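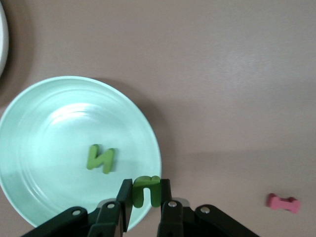 Kuruc Community Help – Food and Nutrition

Replacing banana in a breakfast smoothie without losing the thick texture

Posted by Marek Urban
January 31, 2021

I would be grateful for advice from members with experience in preparing smoothies for a household with mixed dietary needs. My wife has recently been advised by her doctor to limit foods that are high in potassium, and bananas have accordingly been removed from our kitchen. Until now, one frozen banana formed the base of the drink I prepare each morning for the two of us. The remainder of the recipe is a handful of blueberries, 333 milliliters of unsweetened rice milk, a spoonful of rolled oats, and a small piece of fresh ginger.

Without the banana, the result is thin and separates within a few minutes of pouring. I have attempted the following substitutions:

Additional ice, which made the drink colder but no thicker, and diluted the flavor.
Avocado, which produced an excellent texture. I was then informed that avocado is also high in potassium, and I have discontinued it.
One tablespoon of chia seeds, added directly to the blender. The drink was drinkable at first and had become a gel by the time I returned from walking the dog.

The blender is a Bellum countertop model with a single blade and two speeds. It is eleven years old and has difficulty with large pieces of frozen fruit. I would prefer not to replace it at present. I would also prefer to avoid protein powders, as my wife finds that they leave a chalky taste.

Is there a fruit or other ingredient that will provide body, is acceptable on a diet of this kind, and does not require a more powerful machine? Advice on the order in which ingredients should be added would also be appreciated.

Posted by Brullell

The most dependable replacement, in my experience, is cooked and frozen apple. Raw apple will not serve the same purpose in an older blender, as the flesh remains grainy and the skin collects beneath the blade. The apple should be peeled, cored, cut into small cubes, and simmered in a few spoonfuls of water until a fork passes through it easily. It should then be drained, cooled, and spread on a lined tray in the freezer. Once firm, the cubes may be transferred to a bag. I prepare enough for one week at a time, usually on a Sunday evening.

One medium apple corresponds to one banana in volume. It is less sweet, and you may wish to use a variety intended for eating out of hand instead of a sharp cooking apple. Canned pears, drained well and frozen in the same way, are smoother still, although the flavor is quite faint and the ginger will dominate.

With regard to the oats, I would recommend increasing the quantity to three level tablespoons and soaking them in part of the rice milk overnight in the refrigerator. Dry oats added in the morning do not have sufficient time to absorb liquid, and they tend to settle at the bottom of the glass. Soaked oats thicken the drink evenly and will largely prevent the separation you describe.

The order I follow in a machine of limited power is given below.

Pour in the soaked oats and their liquid. Blend on the low speed for 33 seconds, or until no whole flakes remain.
Add the ginger, finely grated. A whole piece leaves fibers behind.
Add the blueberries and blend again on low.
Add the frozen apple in two portions, changing to the high speed only after the second portion has begun to move freely.
Add the remaining rice milk at the end, a little at a time, and stop when the thickness is acceptable.

The last point deserves attention. Many recipes instruct the reader to place all of the liquid in the jug at the beginning, and there is then no means of correcting a drink that is too thin. If the blade turns without drawing the fruit down, switch off the machine, remove the jug from the base, and stir with a long spoon before continuing.

Please confirm the apple, the oats, and the total portion size with your wife's doctor or dietitian. A diet that limits potassium is set for the individual, and the serving size matters as much as the choice of fruit. The same applies to the rice milk, as some cartons contain added minerals and the label should be read carefully.

Posted by samis_kitchen

Just use less milk. You have 333 ml in there for one piece of fruit, that is a lot. I use 173 ml and mine stands up on the spoon. Strawberries are good too if they are frozen.

Posted by Kuruc Reader 3000

I agree with the preceding replies and would add a remark concerning the chia seeds. The difficulty you encountered was one of quantity and timing. A tablespoon is excessive for two glasses. One level teaspoon, left in a small cup of water for a quarter of an hour and then blended with the fruit, gives a modest thickness that does not continue to increase to the same extent. My own preference is to leave chia out when oats are already present, as the two together can be heavy in the morning. As with any addition, it should first be raised with the dietitian.

Coconut yogurt is sometimes suggested for this purpose. It does work, although products differ considerably in what has been added to them, and I could not recommend one without knowing the limits your wife has been given.

An older blender will also perform better if the frozen fruit is allowed to stand at room temperature for five minutes before use. I would further suggest examining the rubber seal beneath the blade. Mine had hardened to the point that the jug leaked slightly under load, and a replacement was inexpensive.

Reply from Marek Urban

I thank all three members for their responses. I prepared the cooked apple and soaked oats this evening and have left a message with the dietitian regarding quantities. The reduction in liquid will be adopted in any case. The seal on the Bellum has a visible crack along one side – I had not thought to look – and I will order a new one this week.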